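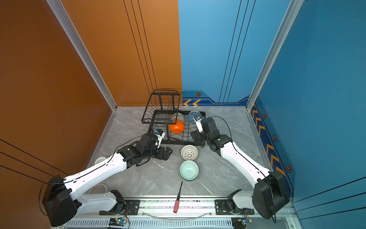 The stop that only stopped one arm

"It was a bowl that gave it away," says the test lead at Onia, pulling up a chair. "A boring white bowl that somebody had bought in a sale. I still have the pieces in my drawer."

I had come to Holel to hear about a fault that kept the Tivo team busy for most of March. Tivo is a two-armed bench robot learning to load dish racks, and I'll admit I'm the sort of person who could watch it all day. One arm steadies, the other places, and every so often they pause in exactly the way two people do when they both reach for the same plate. It's wonderful to watch. It was also, for a while, a machine with a stop button that did half its job.

The team had planned a block of 200 runs, with the crockery put down in different places each time. A person sits by the cell for every one of them with a hand near the stop. On run 37 the left arm caught the edge of a bowl at a bad angle and began pushing it along the rack. The operator hit the button. The left arm froze, just as it should. The right arm carried on.

"It finished its move," the test lead says. "That's what made it so odd. If it had thrashed about we'd have known straight away that something was badly wrong. It moved very smoothly and politely to where it was going, and there was a bowl in the way, and then there wasn't a bowl."

How long did it keep moving? "2 seconds, from the log. Which sounds like nothing until you sit and count it out with your eyes on a moving arm. Try it. It's ages."

No one was hurt. The operator's hands were outside the cell, where the rules say they should be, and these are not big, heavy arms. But the whole point of a stop is that you don't have to think about how heavy the arm is or where it's heading. The runs were halted that afternoon and both arms were unplugged at the wall.

The first suspect was the button itself, and it was the wrong one. They swapped it, tested the old one on the bench and found nothing. Next came the wiring to the two controller boards, then the power supply. All fine. "We lost a good day on a connector that looked a bit loose," the test lead says. "It was a bit loose! It just had nothing to do with it."

The real answer was in Chu, the in-house program that sits between the planner and the arms. Chu sends each arm a steady tick that means "all well, keep going". When the button is pressed, the ticks end and the arms are meant to halt at once. In February somebody had added a kinder way of dealing with missed ticks. The wireless link in an earlier set-up used to drop one now and then, and the arms would stop dead for no good reason, so the new code let an arm finish the short piece of movement it already had in hand before giving up.

"A perfectly sensible change, for a hiccup," the test lead says. "The trouble is that an arm can't tell a hiccup from a person hitting the button if both of them look like silence."

So why did the left arm stop? I'd been wanting to ask that from the start, and the answer made me laugh out loud. The left arm was still running the old code. An update had gone out to both boards and only one had taken it.

"We were saved by a failed update, in a way. If both arms had carried on, maybe we'd have put it down to the operator being slow on the button. Seeing one freeze and one keep going – you can't argue with that. It's right there in front of you."

We walk over to look at the job itself, which is harder than it sounds. A dish rack is mostly gaps. The wires are thin and black, the slots are narrow, and a bowl held close to the wrist camera hides a good deal of what the arm is trying to aim for.
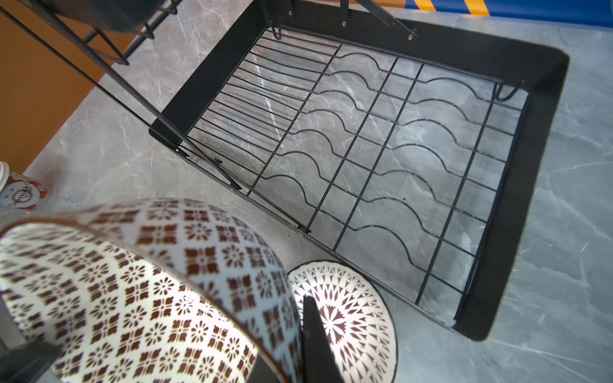 Working close in: the wire rack from the wrist camera, with a patterned bowl in the foreground.

That closeness is why the fault mattered so much. The two arms share a small space, and people lean in between runs to move bowls about and put things straight. "You get used to it," the test lead says. "You see the arms stop and your hand goes in. We'd all been trusting that picture in our heads, that stopped means both of them."

The repair came in two parts. Chu now sends a stop as a message of its own, and an arm that hears it halts wherever it is. The other part is a relay that cuts motor power to both arms together, with no software in between. I ask whether that should have been there from the beginning.

"Yes," the test lead says, and leaves a long gap. "Yes. It was on the list. We'd called the software stop good enough for small arms and kept moving the relay down the page. I wrote some of those lists, so I'm not pointing at anyone else."

Cutting the power has its own snag, because an arm with no power sags. A gripper holding a bowl above the rack will lower it, gently or less gently, on to whatever is underneath. The team tried it in 26 different poses and noted where each arm came to rest. Most were harmless. A few, with the arm stretched far out over the rack, brought the wrist down harder than they liked, and the planner has been told to keep out of those positions for now. Soft springs at the shoulder may come later, though there's some disagreement about whether they're worth the bother.

There's a new morning routine too. Before the first run, both arms are set waving slowly over a clear bit of floor and the operator hits the button. Then the boards are asked which version of the code they are running, and the answers have to match or Chu refuses to start. It takes less time than making tea, and I was allowed to press the button myself, which I enjoyed far more than a grown adult should. Both arms stopped with a small clunk.

The block of runs was started again from the first one, old results thrown out. I ask how the bowls are getting on.

"We've chipped one since. That was me, though. I dropped it carrying it over."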